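Fustard opens its shared whiteboard, Fan, to everyone

DROSTSTEAD, 11th March — I'm Kausar Sandhu, I look after product at Fustard, and I get to share the news this time, which I'm pretty excited about! Starting today, Fan is out of beta and open to any team that wants it.

If you haven't run into Fan yet, it's a whiteboard you share in your browser. You sketch, you stick notes on it, you drag your screens around, and everyone on the team sees it move. We built it for ourselves first (our old one kept losing our sticky notes, and I lost a whole afternoon's worth once) and then friends at other companies started asking for a login. By September we had a waiting list. We let in 556 teams during the beta, and they sent us a lot of mail.

Most of that mail was about comments. People wanted to leave a note for somebody who was asleep and know it would get read. So Robel Hailu and Tsutomu Higuchi rebuilt comments from the ground up, and now you can leave one with a voice clip, hand it to a teammate, and see when it's been answered. I use this every single day.

The other big one is size. A board now holds up to 2,000 items before it asks you to start a new page, and it opens fast even on my old laptop — I checked, many times, while Robel waited for me to stop.
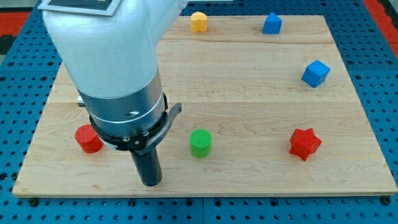 We've also hooked Fan up to Trumard, our file library, so icons and type styles you keep there show up in the side panel. Change a color in Trumard and your boards pick it up. Shahzad Malik on our support team has written a short setup guide, and he'd love to hear which parts are confusing.

Fan is free for teams of 2, and larger teams can try everything for 30 days before picking a plan. Boards from the beta carry over as they are, so you don't have to move anything.

For press questions, demo logins or logos, please write to Aqeel Mengal at the Fustard press desk in Droststead.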